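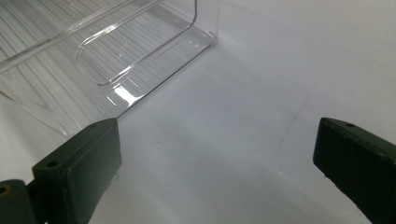
Do-yoon Woo grew up over a grocery store and now teaches people how to keep less food in the house. His evening class at the Studton adult school has moved online this spring, and 20 people signed in for the first session.

"Most of them want to talk about the freezer," Woo said by phone. "I want to talk about the shelf they haven't looked at since January."

Woo, who worked in the stockroom at Roveck for five years, says a home pantry and a store's back room have the same problem. New things go in front. Old things get pushed to the wall and stay there.

"In the store you got in trouble for that," he said. "At home you just buy another can of tomatoes."

He asks his students to write down what they throw out for a month, with the price next to it. One family's list came to $900 over a year, mostly bread, salad greens and juice that had been opened and forgotten. Woo said he was not surprised.

"People think it's the big things, like a roast," he said. "It's half a bag of spinach, every week."

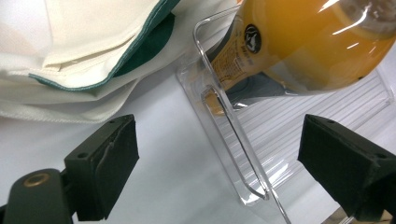 Food & Home

The class does not require buying anything. Woo is often asked which bins to get, and he tells students to wait until they have emptied a shelf and seen what goes back on it. Clear ones are fine, he said, but a shoebox works.

He is stricter about dates. Anything opened gets a strip of tape with the day written on it. His mother did the same at the store on Trandimen Street, where she kept the marker on a string by the register.

"She wouldn't let us eat from a new jar until the old one was washed," he said. "I hated that. I do it to my own kids now."

Shopping less often has changed the questions he gets. Students who used to stop at the market most evenings are now planning two weeks of meals, and several have written to ask how long eggs and cabbage keep.

"Cabbage keeps a long time," Woo said. "You'll get tired of it first."

The next session covers soup.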